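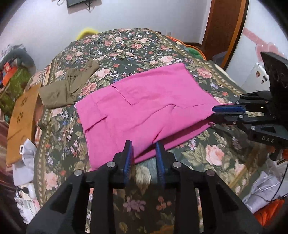 Folding on the bed vs. folding on a table — does it matter?

dnyarko
Posted April 20, 2023

I keep reading that you should never fold laundry on a bed. Too soft, wrong height, bad for the back, and the folds come out crooked. Then the same people sell you a folding board. I've folded on my bed for 12 years and my shirts look like shirts. Is there anything to this or is it one of those things that gets repeated until it's a rule?

For the record I mean heavier stuff too, shirts with flap pockets, thick cotton, things that don't want to lie flat.

Dede

coldrinse40
Flat hard surface wins every time. A bedspread grabs the fabric. You smooth one side and the other side bunches up under it, and you get that diagonal crease through the middle that you only notice when you put the shirt on. I switched to the kitchen table years ago and I'm not going back.

L_Medina
Grabs the fabric how? A quilted cover, maybe. A plain printed cotton spread is about as grabby as a tablecloth. I think people get a diagonal crease because they fold the sleeves in unevenly and then square up the outside so it looks right. You can do that on a table too. I've done it on a table.

coldrinse40
Try it with the same shirt on both and tell me they come out the same.

L_Medina
I did, last October, because my sister wouldn't drop it. Same shirt, bed and then desk. She couldn't pick which was which. One shirt and one stubborn sister, so take it for what it's worth, but that's one more test than the folding board people ever show you.

pocketflaps
Flap pockets are a separate problem and I don't think the surface has much to do with it. If the flap is turned up even a little when you fold over it, you've pressed a line into it for as long as it sits in the drawer. I fold so the pockets end up on top where I can see them. It's not a pretty rectangle. Fine by me.

hallcloset
I bought the Prendetau board when everyone here was going on about it. It makes every shirt the same size, I'll give it that. It's also sized for a T-shirt. Put a heavy overshirt in it and the side panels don't close, they sort of lean. Went to the thrift store after a month.

dnyarko
That's what I figured. What about the height thing? My mattress is 26 inches off the floor with the spread on and I do get a sore back if I let it pile up.

trundle_b
The height thing is real. I don't care about creases but I do care about bending over a bed for an hour. Kneel on a cushion or sit on the edge and fold on your lap.

coldrinse40
Or use a table.

trundle_b
Some of us have a bed and a wall and a TV on the wall. There's no table. That's why the bed gets used.

L_Medina
Also I'd question the hour. If you're folding for an hour at a stretch you have a laundry schedule problem and no surface will fix it.

trundle_b
Four people in my house, Lautaro. Come over and schedule them.

hallcloset
One thing in favor of the bed that the table crowd skips over: you have to finish. If it's on the bed you can't go to sleep until it's put away. Stuff on my table sat there until it needed washing again.

pocketflaps
I've heard that one for years and I don't buy it. You pick the pile up and move it to the chair. Then in the morning it goes back on the bed. And the bed collects everything else too, the shopping bags, the receipts, whatever came in the door with you. Half the time I'm folding in the corner that's left.

dnyarko
Guilty on the bags.

Marnie_in_2C
Question from someone who mostly lurks. Does anyone bother folding work pants and old sweaters? I do the good shirts properly and the rest gets doubled over and shoved to the side. I have yet to see proof that a drawer of neat old sweaters is better than a drawer of messy ones.

coldrinse40
They take up less room folded.

Marnie_in_2C
Do they? I've got the same number in there either way. The drawer shuts.

L_Medina
Thick knits, I'm with you. Thin stuff does pack down smaller if you fold it — I'll admit that one, I got a second row into the same drawer.

hallcloset
Has anyone tried the Trokton spray that's supposed to take the crease out after? More than 200 reviews and they all read like the same person wrote them.

pocketflaps
Water in a spray bottle. Hang it in the bathroom overnight. Save your money.

coldrinse40
Water leaves marks on some of mine. But no, I wouldn't buy the spray either.

dnyarko
OK so where I've landed: bed is fine, my back is the problem, pockets on top, no board. I might try a lap desk across the mattress and see if it changes anything. I'm not expecting much.

coldrinse40
A lap desk is a table.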